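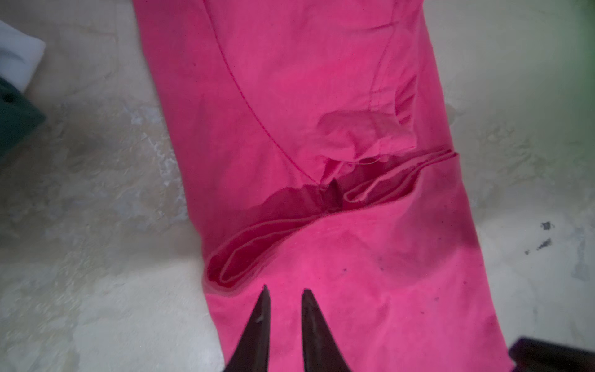
Where does colour in our clothes come from?

I love bright clothes, the louder the better! But have you ever looked at your favourite pants and wondered how they got that way? Cotton doesn't grow pink. It's a creamy white when it's picked, and somebody has to add the colour later.

The colouring stuff is called dye. A long time ago people made it from whatever they could find - roots, bark, berries, even tiny insects. Blue came from a plant called indigo, and red often came from the root of a plant called madder (it's orange when you dig it up, which I think is very sneaky).

Most dyes today are made in factories. You can get nearly any colour you like, and you don't have to squash a single bug.

How does it stick?

Dye is made of bits far too small to see. When cloth soaks in a warm dye bath, those bits creep inside the threads and grab hold. Some plant dyes need a helper called a mordant. It works a bit like glue, hanging on to the thread and the dye at once.

Paint is different. It mostly sits on top, so it can crack and peel off.

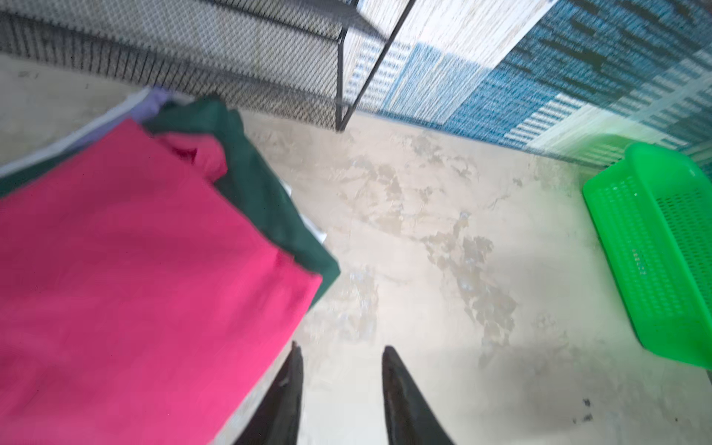
Pink, dark green and a little pale lavender.

Why do colours fade?

Sunlight breaks dye apart bit by bit, and washing can carry some of it away. I once put a new red sock in with 2 white shirts. Guess who had 2 pink shirts by August?

Try it yourself

Ask a grown-up to simmer some brown onion skins in a pot of water, let it cool, then drop in a scrap of white cotton and leave it overnight. Mine came out a lovely gold!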